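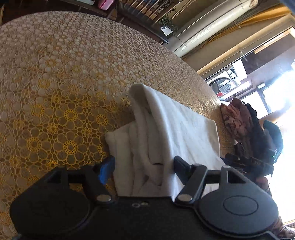
White towel, lace cloth, one finger pad on each side of the fold.

I keep a page of house rules for working with grippers at home, and people keep asking me to send it to them, so I'm finally typing it up properly. Most of it came out of my own notebook from Wengate, where I spent two years writing the bench rules for the fabric handling group (glamorous, I know!), and the rest I picked up folding an awful lot of towels. Use what you like.

Start with the cloth under the cloth. A lace or crochet tablecloth is lovely until a fingertip pad goes through one of the loops and takes the whole thing along with your towel. If you like to work on lace, and I do, clip it to the table edge on the side away from you and come in at a shallow angle. Never go straight down. If you feel a tug that seems too heavy for a towel, open the jaws and stop right there. Don't shake it loose - lift the lace off the pad with your fingers.

Next, what to pinch. My rule is two layers minimum and never the hem by itself. Hems are stiff and they roll out of the pads. Take a good gather from the soft part of the fold, let the jaws settle, and only then lift. With a thick towel I like the pads to come together slowly enough that I could say "one towel" out loud before they meet. Charalambos Vasilakis taught me that one and I still mutter it.

Keep your other hand out of it! I know, I know, you just want to straighten the corner. But if your free hand goes in every time a fold looks messy, you never learn what the tool can do, and sooner or later you pinch the skin between thumb and finger, and that smarts for 2 days. At Wengate the rule was jaws open and tool down before a hand went anywhere near the work, and it's the one rule on this page I don't bend for anybody, including me.

Pads. Wipe them before you begin and again after every 9 folds or so, with a cloth that's barely damp. Towel lint builds up faster than you'd think and a linty pad slides. Two pads that don't match in color are fine in my book as long as they match in grip, so test them on a dishcloth first: pinch, lift, hold for a slow count of 5. If the dishcloth droops out on one side, swap that pad. Write the date on the bag the new one came in.

Screws and pivots get a look once a week. I put a fingernail on each one and see if it wiggles. If it does, snug it up and don't go crazy with the screwdriver. An over-tight pivot makes the jaw stick halfway, and then you squeeze harder to make up for it, and that's how threads get pulled.

Keep what's waiting apart from what you're working on. I heap mine off to the side, well past the table edge, and I bring over one piece at a time. Ruffles and anything with a drawstring go to the bottom of the heap because I do them last, when I'm warmed up. Buttons face down. Knits I do by hand, full stop.

Light matters more than I used to give it credit for. White on cream is hard to judge, for you and for any camera you might have on the tool, so with strong daylight coming in I turn myself until the shadow of the fold falls toward me. If you can't see the edge of the fold, wait or pull a curtain.

Anayeli Ibarra wrote in to ask how many folds before you change anything about your setup. I say 100. She says that's ridiculous and she changes things after the first bad one. We've agreed to disagree, but I will say that my notebook is full of "fixes" I made too early, and most of them got undone by April.

Last bit, write down your misses. A dropped towel goes in the notebook the same as a good fold, with a word or two next to it: slipped, snagged, grabbed one layer. I use a pencil on a string so it doesn't wander off to the kitchen.

I still owe you the page on fitted sheets. It's half written and I'm not happy with the corners yet.

Updated 21 December 2018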